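How do customs officers find hidden things?
Kids' Explainers, 2022-07-17
By Angeliki Bakalis

Going on holiday in July? Then you've probably walked through customs. Maybe without even noticing! It's that bit after you pick up your bags, with the green sign and the red sign.

So what is it for?

Every country has rules about what can come in. Some things are fine. Some you have to pay a tax on. Some aren't allowed at all, like illegal drugs, or things made from rare animals, or certain plants. Customs officers check that people stick to the rules. Bringing things in secretly is called smuggling, and it's a crime.

Green or red?

Green means "I've got nothing to declare". Declare is just a grown-up word for "tell you about". Red means "I've got something you need to know about". If your family isn't sure, go red and ask. Nobody gets told off for asking.

What about big stuff?

Most things don't come in suitcases. They come in containers, those huge metal boxes on ships and lorries. The port at Valldale had 3012 containers through in one week this July. Officers opened 198 of them. Just 198! You can't open every one, the ships would be queueing out to sea and your bananas would go brown.

So how do they choose? Paperwork, mostly. Each container has a list saying what's inside, who sent it and who it's going to. Officers look for bits that don't add up. Why would a shop that only sells shoes order a box of garden pots? Why does the box weigh more than it should? Could be a mistake. Could be something else.
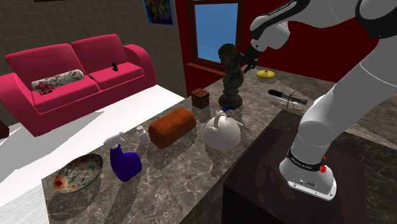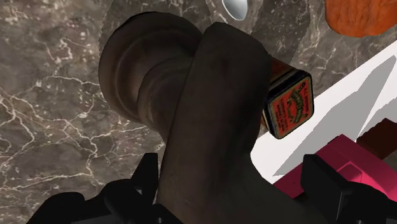
Then there are the tools. X-ray machines first — the same idea as the ones at the dentist, only a lot bigger. A whole lorry can drive through some of them. The picture shows up on a screen, and thick, heavy things look different from thin, light ones. If part of the load looks too solid, an officer will want to know why.

Next, dogs! A sniffer dog's nose is much, much better than yours. Dogs learn one smell, or a few, and when they find it they sit down or stand very still. Then they get a ball. To the dog it's all a game. There are 3 dogs at Valldale and the youngest is called Trekum. He is mad about tennis balls and he snores in the van.

And there are swabs. A swab is a little piece of cloth that gets wiped over a bag or a pair of hands. It goes into a machine that looks for tiny specks, far too small to see. It doesn't hurt, and if it happens to you, it doesn't mean you're in trouble. Lots of people are picked just by chance.

What happens when they find something?

The officers take it away. That's called seizing it. They write down where it was and seal it in a bag with a number on. Nobody is allowed to open the bag without signing for it. This is so a court can be sure its the same thing that was found, and that no one has swapped it. After that it goes to a lab to be tested. The first test, done on the spot, is quick but can be wrong, so the lab does a slower one to make sure.

Someone might be arrested. They still get a lawyer and a fair hearing, becuase finding something in a box doesn't prove who put it there.

5 words to know

Customs — the people who check goods coming into a country
Declare — to tell customs what you've got
Smuggling — bringing things in secretly
Seize — to take something away by law
Evidence — anything that helps show what really happened

Something to try

Ask a grown-up to help you find where your toys, clothes and food were made. It's usually on the label. Mark the countries on a map. How many borders did your breakfast cross?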